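Search
Search this site
Go
Search results for:

Sorting a mixed bin: small toys, play food and the odds and ends that land with them

Posted Jan 30, 2018

Every house with children in it ends up with at least one bin where everything goes. It starts as the animal bin or the block bin, and by the end of December it holds plastic animals, play food, bath toys, a few things from the kitchen drawer and something that belongs to a game you gave away. The steps below are the ones I use at home, and they work as well for a junk drawer or a garage tub as they do for toys.

Before you start

Pick one bin. If you have four that need doing, do them on four different days. A single bin takes me 30 minutes when I keep at it, and I stop when the time is up even if there is a handful left. The handful goes back in the bin and waits for next time.

Get a second bin of the same size, empty, and put it right behind or beside the full one. You will also want:

A damp cloth and a dry one
A bowl for very small pieces
A paper bag for trash
A second paper bag for things to give away
Masking tape and a marker

Work at table height if you can. Sorting on the floor is hard on the knees, and things that get pushed under the couch stay there. If the table is a good one, put an old towel down first. Hard plastic bins have rough bottoms and will scratch a finish.

Don't dump it out

Most advice says to tip the whole bin onto the floor so you can see what you have. I used to do this. It makes a large pile that has to be dealt with before dinner, and children who had forgotten about a toy for months will want it back the moment they see it.

Taking things out one at a time is slower at the start and faster by the end. Each thing is picked up once, looked at, and put where it is going. Take from the top of the heap first. Digging for something at the bottom mixes up the layers and sends the small parts down into the corners.

If a piece is caught under another, lift the top one off. Thin plastic legs and tails snap easily, and most of the broken animals I throw out were broken by pulling.

The groups I use

Keep the groups broad. When I tried to split land animals from sea animals, no one in the house kept it up for more than a week.

Animals and figures. Dinosaurs, farm animals, people, anything with a face that does not go in the bath.

Play food. Fruit, vegetables, bread, little plates. Hollow plastic vegetables crack along the seam, so squeeze each one lightly before you keep it.

Bath toys. Rubber ducks and anything else that squirts or floats. These need to be kept apart from the rest for the reason given further down.

Parts. Wheels, bits of track, colored see-through pieces, lids. These go in the bowl.

Household. Spoons, clips, hair brushes, batteries. These go back where they came from the same day. Loose batteries go straight out of reach, and I check the small round ones by hand to be sure none are left in the bin.
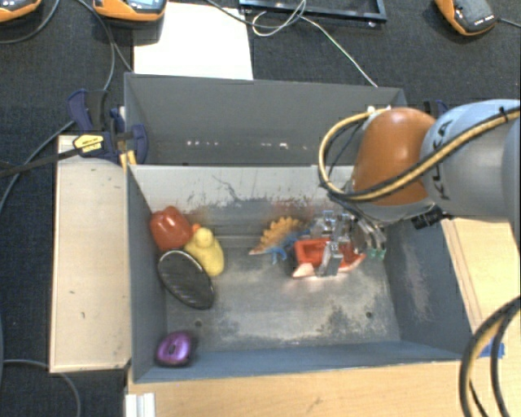
Bath toys are the ones to be strict about. A duck with a hole in the bottom holds water long after it looks dry, and if it goes back into a plastic bin with no air holes the inside will turn black. Squeeze it hard over the sink. If anything dark comes out, throw it away. If the water is clear, wash it in warm soapy water, squeeze it empty and stand it on a towel overnight before it goes anywhere with a lid.

Everything else can be wiped as it comes out – damp cloth, then dry cloth. I only wash plastic animals properly when they are sticky.

Choosing the bins

Straight-sided bins hold more, but bins with slanted sides nest when they are empty and are easier to reach into. I like a plain gray or dark gray for toys. Bright things show up well against it and it doesn't look dirty as fast as white does. Clear bins are fine for a closet shelf, where you want to read the contents from the side.

For years I bought the Planholm ones, and they are good, but the rims are sharp on the underside and need a quick rub with sandpaper. The Skoren bins cost a little more and have a rolled edge. Either will fit on a standard shelf with 8 inches between the top of the bin and the next shelf, and that is enough room for a child to get a hand in without pulling the bin out.

Fill to two-thirds at most. A bin filled to the top gets dumped out every time someone wants the thing at the bottom.

Labels

Masking tape on the short end, written in marker, is good enough. For children who don't read yet, draw a shape – a duck for bath toys, a carrot for food. Tape stays on for a few months and comes off clean. The printed labels I tried left glue behind that took rubbing alcohol to get off.

What to do with the bowl of parts

Let the bowl sit on a shelf for two weeks. If someone asks for a piece, it is there. After that, anything with a known home goes to it and the rest goes out. I keep a single jar of parts that look important and I empty it once a year.

Broken toys

Mend it that day or put it in the trash bag. A clean snap in hard plastic can be glued, but glue does not hold on soft vinyl and I no longer try. Check anything with a sharp broken edge twice before you hand it back.

Keeping it going

Once the bins are sorted, a short tidy in the evening holds them for a good while. I go through the animal bin every couple of months and the play food less often. The household things turn up again no matter what you do, and last time there was a measuring spoon and two clothespins, all of which went back in their drawers.

Store the empty bin under the full one. You will need it for the next round.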